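Small Repairs to Old Ship Models: A Few Workshop Tips

Jan 21, 2025

Dust first. A soft make-up brush does a better job on rigging than anything sold for the purpose at five times the price, and it can be had from any chemist. Work from the masthead down, unless you enjoy doing the deck twice.

Thread that has gone slack can often be coaxed back with a little diluted white glue, brushed on and left overnight. Thread that has gone altogether should be replaced with linen, waxed, in a shade duller than you think you want. New rope on an old hull looks like dentures.
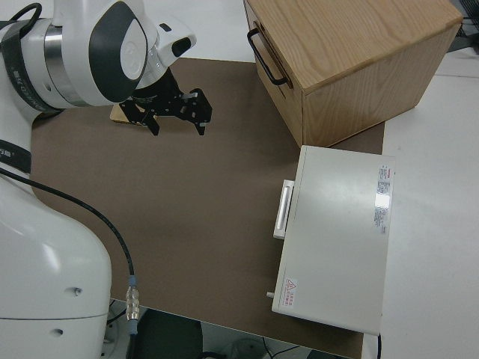

Loose deck fittings are the next job, and the one most likely to end with a capstan stuck to your thumb. Scrape away the old glue before adding the new, which sounds obvious until you meet a Hodden tug with four generations of adhesive holding up its funnel. Try the piece dry and mark its place in soft pencil. Have a mat under the work, like the brown one on the table here, and a small flat offcut of pale wood lying on it to mix glue on. A dropped belaying pin bounces less on a mat and can sometimes be found the same week.

For lacquer that has turned cloudy, test a patch under the stern where only the mice will judge you. I spent most of September on a Barimton paddle steamer because I skipped this step. If the patch lifts, stop, put the lid back on the bottle and learn to like cloudy.

Keep the finished model out of the sun and away from radiators. Cats are a separate subject.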